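Let the Bad Mother Keep Her Secrets

I finished the novel Grirnetdale in two evenings, and after this I was angry for a week. I was not angry at the mother in the book, who leaves her two daughters with a neighbor and goes to work in a hotel by the sea. I was angry at the last 90 pages, where the author begins to excuse her.

Until then the book is very strong. The mother tells her own story, and she tells it badly, with holes. She remembers the price of the train ticket but she does not remember what she said to the girls at the door. As a reader I had to stand in this hole and look around. I did not like her, and I wanted to stay with her.

Then, in chapter 14, we learn about her own childhood in Gamport, the cold father, the locked pantry. Every hard thing she did receives a small label with its cause. I understand why writers do this. They are afraid that we will close the book if we cannot forgive the person who is speaking.
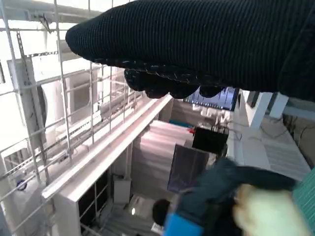 But I think forgiveness is a poor reason to read. When I learned English, I read many family novels, because the words in them were the words of kitchens and telephone calls, and I could manage them with a dictionary. In most of them the narrator was a decent person with a problem. I learned a lot of vocabulary and I remember almost none of the people.

The one I remember is from Luangrath, a short novel in which a grandmother decides which of her grandsons will go to school. She chooses the wrong one. She knows it by the middle of the book, and she never tells us why she did it. I have read it three times, and each time I give her a different reason. At 9 in the evening she looks kind to me, and by 11 she is a monster.

Some friends in my reading group say that a cause is not an excuse, and that a pantry with a lock explains the woman without making her innocent. This is true in a courtroom. In a novel the order of things has its own weight. If the sad childhood comes near the end, it becomes the answer, and we go back over the earlier pages and correct them.

I hear that Orkinlow, the small press that published Grirnetdale, will bring out a second edition with an added letter from the older daughter. I will probably buy it. I only hope that the daughter is unfair.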